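Zorton Facilities Help Desk
Ticket 61 – Reception lounge, Panicker Building
Category: Furniture and plants
Opened by: Sharada Chowdary
Assigned to: Encarnación Toledo
Status: Pending

Reported problem
The requester states that the polish on the lounge table feels tacky in the late afternoon and that sheets of paper left on it overnight stick to the finish. The requester asks whether the table may be used for the visitors' lunch in November.

Tuesday, 9:20 a.m. – E. Toledo
Table inspected. No lifting of the finish was found by touch. The Ultau polish now in use was introduced last month, and the container directs that one thin coat be applied and left for 4 hours. The cleaning log shows two coats on the same evening. Cleaning staff have been asked to stop applying polish until further notice.

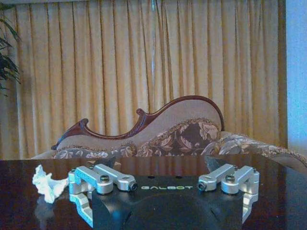 Attachment 1: Lounge table, reddish-brown polished top.

Tuesday, 11:45 a.m. – S. Chowdary
Thank you. Please also review the tall potted plant in the lounge. Several lower leaves have dropped since the last service visit, and the contractor's card is missing. I would like to know who is responsible for watering it.

Tuesday, 2:10 p.m. – E. Toledo
The plant is covered by the Zirnby service agreement, which allows up to 200 milliliters of water per visit. Office staff should not add water between visits. A replacement card has been requested.

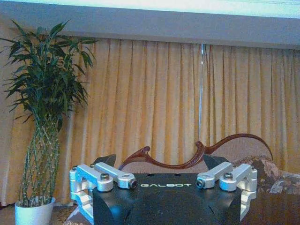
Attachment 2: Lounge plant, braided stems, white pot.

Action required
1. Wipe the table with a damp cloth, then a dry one. Do not use polish.
2. Keep paper off the surface for 20 hours.
3. Report any remaining tackiness on this ticket – please do not open a new one.

A decision on the visitors' lunch will be entered after the second inspection.

Recent tickets
Lobby door closes too fast
Request for additional coat hooks
Blinds in Meeting Room B

This site uses cookies to keep you signed in. Accept | Manage settings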